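To: Members of the Flornley Screen Society list
From: Ashton Rutherford, Programme Office
Subject: Re: Autumn season – running order and booking

Dear members,

Thank you to those who replied to the September notice. Several of you raised the same points as the message quoted in part here, and I am answering them to the whole list.

> The notice says that "The Clinitz Inheritance" will be shown in
> three parts on consecutive evenings. Is this the television version
> or the cinema release? I had understood that the cinema release was
> nearly 40 minutes shorter. Also, will members who hold a ticket for
> the first part be admitted to the other two, or must each be booked
> separately? Finally, is the Wihongi retrospective still going ahead?

The version to be screened is the television one, in 3 parts, with the original titles and closing music restored. The distributor, Cukis, has confirmed that the subtitles have been newly prepared for this print. The cinema release will not be shown this season.

Each part must be booked separately. Members who wish to attend all of them should quote reference 2584 when booking, and the same seat will be held throughout. Reference 2039, which appeared in the printed leaflet, relates to the spring season and will not be accepted.

The Wihongi retrospective is going ahead with one change. The early short films have been moved to the opening evening, and the discussion will now follow the second feature. Doors open at 6.30 pm and the programme begins at 7 pm. Latecomers will be admitted only at the interval – this applies to all screenings, including the matinees.

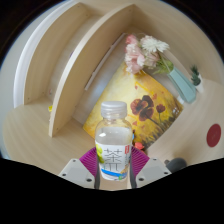
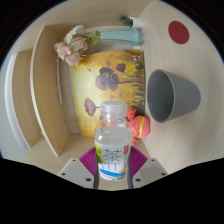 Bottle with a white label
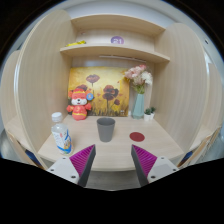
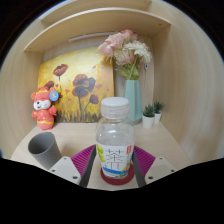
Members are reminded that nominations for the closing night film should reach the Programme Office before the end of the month. Each nomination should give the title, the director and the year of release. Films made before 2000 are welcome, provided that a print or digital copy is available for hire in this country. Series episodes cannot be considered on this occasion.

Replies about seating should be sent to the box office and not to this list.

Yours faithfully,

Ashton Rutherford
Programme Office
Flornley Screen Society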